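Feeding the Family After a Funeral

When my aunt Yevdokiia Kovalchuk passed, our kitchen in Drellholm filled up with casseroles before we had even called the church, and I learned a thing or two about keeping everyone fed (and getting the dishes home again!).

Put a strip of masking tape on the bottom of every dish as it comes through the door and write the giver's name on it. Freeze whatever you won't eat in two days, in small portions, and you'll be so glad of them in December when the visitors have thinned out.

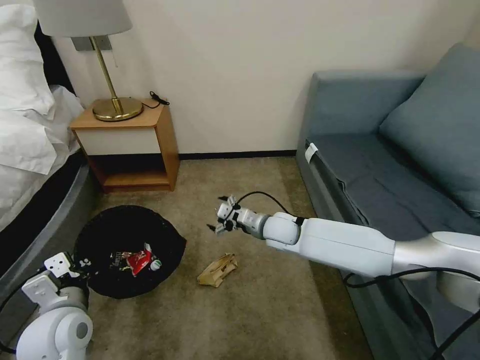
How much coffee should I make for the lunch after the service?

Plan on 10 cups for every eight guests, and keep a second pot of decaf going for the older folks, who tend to stay and tell stories.

For sandwiches, butter the bread right to the edges so the filling doesn't soak in, then lay a damp towel over the trays until the family gets back from the cemetery. Ham keeps best. Egg salad should go back in the refrigerator between helpings.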